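A day out at Wallthorpe: trying the Pastix tool-handling kit

I've been meaning to write this up all week, and my notes are all over the place, so forgive the jumping about. A few of us from the makers' club went up to Wallthorpe on Sat 19 September for the open day at Psarras, who build small automation kits for workshops and colleges. I went for one thing, the Pastix, and I came home with a bag full of leaflets and a head full of plans for the back half of our workshop.

Getting there

The Wallthorpe works is at the far end of the industrial estate, past the tyre place. If you're driving, ignore the first sign, as it takes you to the goods entrance and you have to reverse out again (I did this, with a van behind me). There's a proper car park round the side. The train is fine too, but it's a long walk from the station with nowhere to buy a coffee until you arrive. Doors opened at ten and by quarter past the entrance hall was heaving.

They give you a badge and a map and then leave you to it, which I liked very much. You could wander between the assembly room, the test room and the demonstration hall in any order and stay as long as you wanted at each. Plenty of school-age visitors too, and the staff were lovely with them.

What the Pastix is

For anyone who hasn't been following it on the forum: the Pastix is a bench arm sold as a kit, with a two-fingered gripper, a wrist camera that looks straight down between the fingers, and software that lets you teach it a job by leading it through by hand. It's meant for fetching, holding and passing tools and parts on an ordinary bench. The reach is 650 mm, or 700 mm with the longer forearm, and you can swap the two yourself with a hex key. The bigger Aritz was running in the next bay, and it's a beauty, but it needs a floor mount and a guard fence and we have room for neither.

Fung-ping Chung looks after the demonstration hall and was at the Pastix bench for most of the morning. She must have answered the same questions over and over and still seemed delighted by every one of them. I asked about cleaning, spare parts, what happens in a power cut, whether it minds sawdust. (It keeps its grip in a power cut. It does mind sawdust, a bit, and they sell a cover for the wrist.)

Having a go

The best part by miles! You book a slot at the desk and get the bench to yourself, with someone from Psarras standing by. Mine was with Joscha Grube, who works on the finger pads and could talk about rubber until the cows come home. I learnt a lot about rubber.

Teaching it the first job took me less time than it takes me to programme the heating at home. You hold the wrist, squeeze the button underneath, and walk the arm to where you want it. Let go, press again to close the fingers, carry on to the next spot. Then it plays the whole lot back, and it's oddly thrilling to see your own wobbly movements come back smoothed out.

My first attempt with a long screwdriver was poor. I'd gripped it too far down and it swung. Joscha showed me how to use the camera picture on the tablet to check where the fingers were before closing them, and after that I was away. The view stays put on whatever you're holding and everything behind it goes flying past, so it takes a minute to get your eye in.

Then came the adjustable wrenches. These are a good test, with all the weight up in the head and a handle that isn't kind to flat fingers. The pads on the Pastix curve inwards, so they close round the handle and sit snugly just under the head, and the jaws are left clear for the work. From the wrist camera you can look right up past the worm screw to the gap in the jaws, and I can see that being very handy for checking you've sent it to fetch the right tool at the right setting.

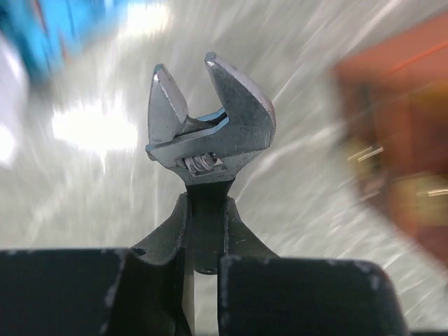
What I wasn't so sure about

A few grumbles, to be fair to everyone. The tablet software is clear enough but it buries the speed setting 4 menus deep, and that's the one thing a beginner wants to turn down straight away. The finger bodies mark easily along their top edges, and you wouldn't want to be precious about looks. I'd also like a longer cable on the stop button. I said so on the feedback card, and Fung-ping told me the cable had come up before and a longer one should be in the box from October.

There was no price list on the day either. You fill in a form saying what you'd use it for and they post you a quote, and mine hasn't come yet. I'll add it here when it does.

Lunch and the rest

Soup and rolls in the canteen, very good, and a cheese scone that I'm still thinking about. In the afternoon I did the assembly room, where you can watch the joints being put together and ask anything you like. Go before two if you can, as the benches start packing up after that.

The next open day hasn't been announced. There's a sheet at the front desk for anyone who wants a letter about it, and I've put the club's name down for a group visit. If you'd like to come along, let me know at the next meeting and say whether you can offer a lift.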